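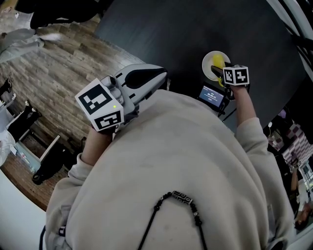

Joyce Kimaro asked whether the off-white in the Nallstead plates is closer to cream or to plain white, and whether it would look out of place next to the white bowls she already has. It leans toward cream. Next to a bright white bowl you will see the difference, and in the evening under a warm bulb you mostly won't. If you want a close match, order one plate first and look at it on your own table before you buy the rest.

Home Tableware Plates Bowls Serving Care Contact

Nallstead Round Plate, Off-White

The Nallstead is a plain round plate for everyday meals. It is made for Trerurel in glazed stoneware, with no pattern and no colored edge. The off-white shows up well on a dark table and doesn't fight with the food. A yellow pepper or a fried egg looks good on it, and so does toast.

We sell it in two sizes. The small plate is 16 cm across and is meant for bread, fruit, cake or a child's lunch. The large plate is 25 cm across and is a dinner plate for most people, though anyone used to very wide restaurant plates may find it modest. Both have a low raised rim, enough to hold a spoonful of sauce or the juice from cut fruit. For soup or anything with a lot of broth, use the Nallstead bowl.

Sold singly or as a box of 8. The box is all one size. We get asked for mixed boxes and don't pack them, but you can put any number of single plates in your cart and they will ship together.

Glaze and finish

The top is glazed to a soft shine. The foot underneath is left unglazed and sanded. On a polished table or a dark painted one we suggest a mat or a cloth, as the foot can leave a mark if the plate is dragged. Lift it and set it down and you should have no trouble.

Small differences from plate to plate are normal. There may be a pinhole near the rim, or a slightly thicker line of glaze on one side. Plates with cracks, chips or a wobble are not normal, and we replace them.

Knife marks

Gray lines on a light plate are usually metal left behind by the knife. Rub them with a paste of baking soda and water, leave it a few minutes, and rinse. Ourania Gavalas in our shop uses a worn sponge for this and gets nearly all of them off. Do not use steel wool.

Washing and heating

Dishwasher safe, either rack. Leave a little space between plates so the rims don't knock together. Microwave safe for reheating. Not for use on a burner or under a broiler. A plate straight from the refrigerator should sit on the counter for a while before it goes anywhere hot.

Turmeric, beet and strong tea can stain the unglazed foot if the plate stands in them. Wipe the underside before stacking. Stacks of 8 are fine in a normal cabinet – put a paper towel between plates if they will be stored for a long time.

Matching pieces

The Ngô side bowl is the same off-white and sits well on the large plate, with room left for bread. The Erkance platter is darker, closer to sand, and works with the Nallstead if you don't mind two shades on the table. We dropped the Nallstead oval plate in July and have no plans to bring it back. A few are left in the shop but they are not listed online.

Customer notes

Imtiaz Patwary: Bought the small ones for breakfast and ended up using them for everything. The rim is lower than I expected. Grapes roll off if you walk with it.

Ruben Dewulf: Good plate, a bit heavy for my mother, who has sore wrists. She uses the small size and is happy with it. I would buy a lighter version.

Mỹ Lục: One of mine came with a chip. Sent a photo in the morning and the new one was on its way the same day.

Shipping and returns

Single plates ship in a molded paper tray. Boxes of 8 ship in their own carton with card dividers. Keep the packing until you have looked at every plate. Unused plates can come back within 30 days for a refund. For breakage in shipping, send a photo of the plate and of the carton, and we will send a replacement without asking for the broken one back.

Orders placed before noon are packed that afternoon. Shop pickup is at the side door, and please bring your order number.

Print this page | E-mail this page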